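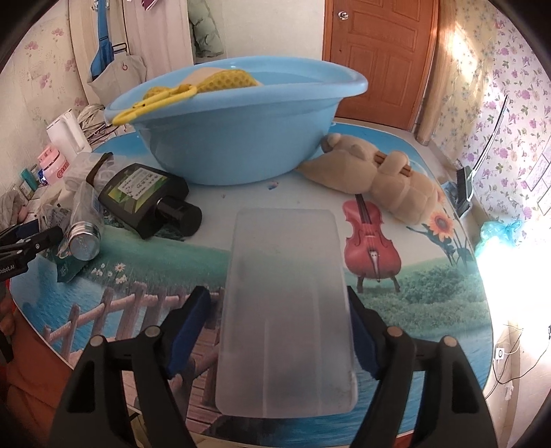
Well, I finally did it. After months of grumbling in this newsletter about the old finger pads, I set aside a whole Friday to try the Rundow pads against the Mollum ones, on the same kind of hand-held gripper, with the same things to pick up and the same impatient person squeezing the handle (me).

A bit of background if you signed up recently. I collect grasping demos with grippers you hold in your hand, and the arm gets to learn from them later. That means my wrist finds out about a bad pad long before the arm does. If the surface is too slick I squeeze harder without noticing, and then the recordings are full of a death grip that I really don't want copied.

So, the test. I picked 9 objects and did the same thing with every one of them: approach, close, lift to about the height of a coffee mug, hold while I said "one Mississippi, two Mississippi" out loud, put it back down. Then I swapped pads and went through the lot again. I logged 200 grasps in all, and yes, my forearm had opinions about that by dinner.

I started with the frosted plastic case, and I'm glad I did, as it was the one that taught me the most. It's a simple thing, a long box with rounded corners and a slightly raised rim, and you'd think anything could grab it. The trouble is that the sides give you very little to hang on to. With the Mollum pads I had to come in dead level. A little tilt and the case would start to pivot between the fingers like a seesaw. The Rundow pads are softer and they seem to settle around the edge a bit, so a slightly crooked approach still came out fine. I could be sloppy! I love being able to be sloppy, because I know the arm is going to be.

See-through stuff is its own headache on the camera side. A frosted case over a busy printed tabletop picks up whatever is underneath, so it's half box and half scenery. I've gone back and forth on this. A plain gray mat would make life easier for the tracking, but kitchens and bedrooms don't come with gray mats, and I'd like the model to meet a few flowers and fences early on. For now the busy top stays. I may do a plain-mat set in January and see which one trains better.

The plush toy was no contest, both pads were great. Soft toys forgive everything. The only thing to watch is closing too far, when the fingers sink in and the width reading tells you the object is much thinner than it is. If you use gripper width as a signal for "got it," please check it with something squishy before you trust it. I wasted most of a weekend on that one last spring.

Bottles on their sides were where the Mollum pads won me back. They're firmer, and on a rigid bottle with flat faces they close with a nice definite feel, and I could place the bottle down again without it sticking to one finger. The Rundow pads were a little clingy on release. It happened 4 times that I opened the handle and the bottle came along for the ride for a moment on one side. For pick and place that's annoying, and for anything where you stack things it would be a real problem.

Crumpled plastic bags, ugh. Neither set was good and I'm not going to pretend otherwise. What did help was changing my own technique: come down steeper, pinch a fold instead of going for the middle, and close slowly. I'd put that above any pad purchase, to be frank.

Two more things from my notes, in no order at all.

Swapping pads on the Rundow set takes nearly 2 minutes a side, and the screws are tiny. Do it over a tray. The Mollum pads slide in and click, and I could do them while talking on the phone.

And check your field of view again after every swap! I got lazy and skipped it once, and the thicker pad was sitting just far enough inward to hide the bit I most wanted to see, the moment of contact. Wide lenses make you feel like you're seeing everything, right up until you need the gap between the fingertips. I've now got a little routine where I close on a pencil, look at the preview, and only then start recording.

A couple of you wrote in asking about printing your own pads. I did slice one in Cura a while back, in a flexible filament, with a shallow rib pattern. It worked okay on boxes and was hopeless on anything shiny. The file needs cleaning up before I'd hand it to another human, but it's on my list. If you've had better luck with a different pattern, send me a photo and your settings, I'd love to put a few side by side in a future issue.

Where I've landed for the moment: Rundow pads for the demo collecting, Mollum on the arm for the placing tasks. Mixing them makes me a bit nervous, as the demos and the arm really ought to match, so I'll be running a small set with the same pads on both ends before I commit to anything bigger.

Next up is the Zariņš controller, which has been sitting in its box since the last issue. If you already own one and have a trick for the startup calibration, hit reply and tell me before I get the screwdriver out.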